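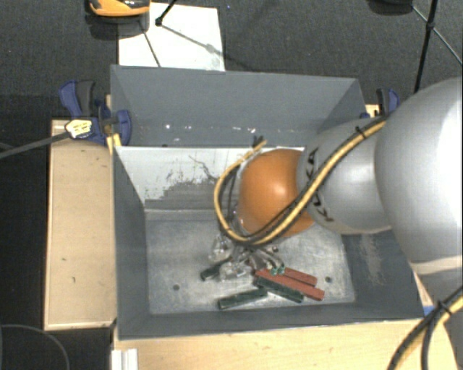
Rote und grüne Klötze in der grauen Kiste, der Greifer dicht darüber.

Donnerstag, 10. Januar 2019

Im letzten Beitrag habe ich versprochen, dass ich unsere Hausregeln für die Greifversuche einmal aufschreibe. Einige Leser haben danach gefragt, und meine Kollegin Rianne Geerts meint auch, dass eine Regel, die man nur mündlich weitergibt, nach einem halben Jahr eine andere Regel ist. Ich schreibe also, wie wir es machen. Es ist keine Norm und es ersetzt auch keine. Wer einen Roboter in Betrieb nimmt, muss zuerst die Risikobeurteilung für die eigene Anlage machen, und die kann man von niemandem abschreiben.

Die erste Regel betrifft die Kiste. Sie wird festgeklemmt, bevor der Arm Strom bekommt. Das klingt selbstverständlich, aber ich habe selber einmal eine Reihe von 378 Griffen wegwerfen müssen, weil die Kiste unterwegs ein kleines Stück gewandert war und ich es erst am Abend in den Daten bemerkt habe. Seitdem prüfe ich die Klemmen mit der Hand am Anfang, nach jeder Pause und am Schluss.

Die zweite Regel: Im Einrichtbetrieb fahren wir mit reduzierter Geschwindigkeit, und wer einrichtet, hält das Bediengerät selbst. Man gibt es nicht »nur kurz« an jemand anderen. Über diesen Punkt habe ich mit Tetteh Kyei lange gestritten. Er wollte zu zweit arbeiten, einer am Gerät und einer an der Kiste, damit es schneller geht. Wir haben uns geeinigt, dass der Arm steht und die Freigabe weg ist, solange eine Hand in der Kiste ist. Ohne Ausnahme, auch wenn nur ein Klotz umgedreht werden muss.

Dann die Kabel. Am Arm müssen sie so viel Spiel haben, dass sich das Handgelenk ganz drehen kann, und trotzdem dürfen sie nirgends hängen bleiben. Ich fahre vor jeder Reihe die äußersten Stellungen langsam ab und schaue nur auf das Kabel. Auf dem Boden gilt: Was quer über den Weg liegt, wird verlegt, bevor man anfängt.

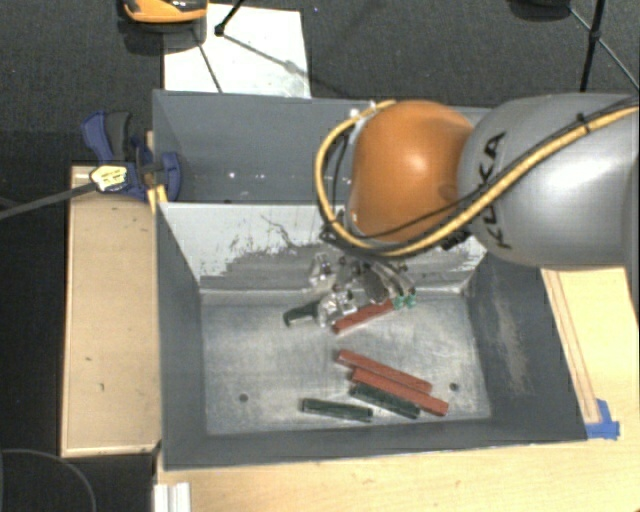
Schwieriger finde ich die Regeln für das Protokoll. Wann ist ein Griff gelungen? Bei uns zählt er, wenn der Klotz über den Rand der Kiste gehoben wurde und dort zwei Sekunden gehalten wird. Fällt er vorher, ist es ein Fehlgriff, auch wenn es sehr knapp war. Liegen zwei Klötze eng nebeneinander und kommen beide mit, notieren wir das extra. Früher habe ich solche Fälle nach Gefühl entschieden, und meine Zahlen waren dann natürlich immer ein bisschen schöner als die von Rianne.

Nach 600 Griffen schauen wir die Fingerspitzen an und wechseln sie, wenn man Abrieb sieht. Die Liste für den Start hat jetzt 13 Punkte. Für mich ist das die Grenze, eine längere Liste wird nur noch abgehakt und nicht gelesen.

Offen ist noch die Frage, wie man die Klötze am Anfang hinlegt. Tetteh schüttet sie aus einem Becher, ich lege sie nach einem Plan. Beides hat Vorteile, aber mischen darf man es in einer Reihe nicht. Im März wollen wir beide Methoden vergleichen, und bis dahin steht im Protokoll einfach dabei, wer gelegt hat und wie. Wenn jemand von Ihnen dafür schon eine gute Regel hat, schreiben Sie mir bitte in die Kommentare.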